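Print this page | E-mail to a friend

Skin Care Basics, Unit 3: How Much Moisturizer, and When?

Welcome back, everyone! Before we get going, please have your Ellery workbook open to the chart on dry and oily skin, because we'll be coming back to it more than once (and I know some of you left it at home last time, so do share).

Today is all about moisturizer, and mostly about timing. Your skin loses water all day long, and it loses it faster right after you wash, when the surface is damp and the natural oils have been thinned out by your cleanser. So the habit I'd love for you to pick up is putting your cream on within 3 minutes of patting your face dry. Pat, please, don't rub! 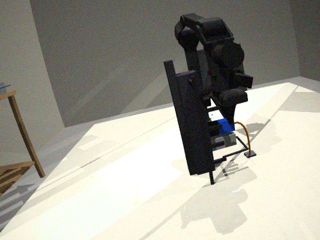 One reader of last term's handout wrote in to ask whether oily skin could just skip this step, as her face was shiny by noon anyway. I get this one every term, and I'm always glad to hear it. Oil and water are two separate things, and a shiny face can still be short on water. Try a light gel at night for 14 days, keep your cleanser the same, and write down how your skin feels each morning.

For drier skin, look for glycerin high up on the label, and a richer cream over it in January when the heating is on. A pea-sized amount for the face and another for the neck is plenty to start with.

Homework: bring in one label from home, any brand, and circle the first five ingredients.

Shares: 318 | Comments: 14

Related handouts
Unit 1: Finding Your Skin Type
Unit 2: Cleansers and Tap Water
Unit 4: Sunscreen Every Day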